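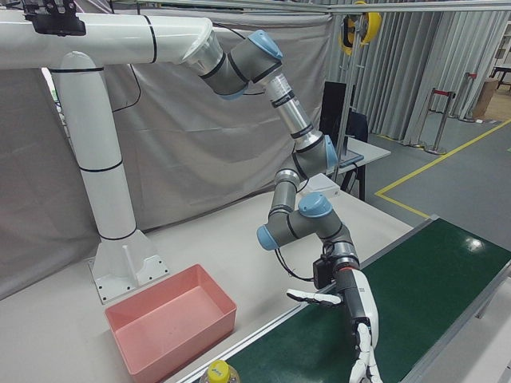 Unit 4: Setting up and looking after the hanging arm cell

Course notes, Plandon workshop module
Tutor: Aicha El Ouafi

Read these notes before your first session at the cell. You will be asked to do the whole start-up routine with a partner, and the second half of the session is a fault exercise that assumes you know it.

1. The layout

The arm hangs from a tubular frame whose base plate is bolted to the tabletop. The hand works over the belt, pointing down, and the pink bin goes on the tabletop to the left of the belt. For the sorting job, bottles are picked from the belt and dropped in the bin.

Hanging the arm keeps the tabletop clear, but it changes two things in the controller. The mounting angle must be set to inverted, and the payload must include the hand, the wrist camera and its bracket. If either is wrong the arm will drift when you release it for hand guiding. Check both on the Durmont settings page before you power the joints.

2. Start-up checks

Do these with the joints unpowered.

Base plate. Try each bolt with the torque wrench. Do not go round again with a longer bar if one feels slack – report it.

Clamped bracket on the frame. It should not turn by hand.

Camera cable. The loop between the wrist camera and the joints must have enough slack for a full turn of the wrist in both directions, and must not hang lower than the fingers. Most of our faults last January came from this cable.

Wrist flange. Look at the ring between the flange and the hand. It should sit flat all the way round.

Belt. Wipe it and run it empty for a minute. Stop it again before you go near the hand.

3. Homing and calibration

Power the joints and send the arm to the home pose at low speed. One partner keeps a hand on the stop button the whole time. Open and close the fingers three times and watch the thumb, which is the first to stick.

Then run the camera calibration from the Asante menu. Place the target on the belt, not on the tabletop, as the two are at different heights. The routine takes 19 views. An error under 68 hundredths of a millimetre is accepted; above that, clean the lens and repeat. Overhead lights reflect off the belt surface, so move the target along a little if a view is rejected.

4. Working at the desk 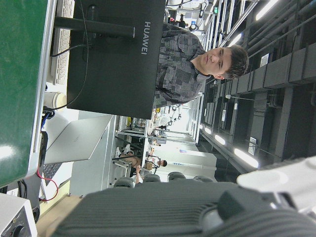 Figure 2. Desk position, seen from the wrist camera side, with the gripper in the foreground.

The person at the desk watches the monitor and calls out each move before it is made. The person at the cell answers. Keep cups and loose leads away from the keyboard.

Save the log after every run, using your group number and the run number. Logs without a group number are not marked.

5. Routine care

Every 200 hours: clean the joint caps with a dry cloth, check the finger screws, and replace any worn finger pads. Write the hours in the cell book.

Fault code 47 means the hand has lost contact with the controller. Unpower the joints, reseat the connector at the wrist, and home again. If it comes back, stop and call the tutor. The longer list of codes is in the Grestutar manual, chapter 6.

For next time

Bring a completed check sheet and one saved log. Read the section on belt tracking, and work out the payload figure for the arm with the hand removed.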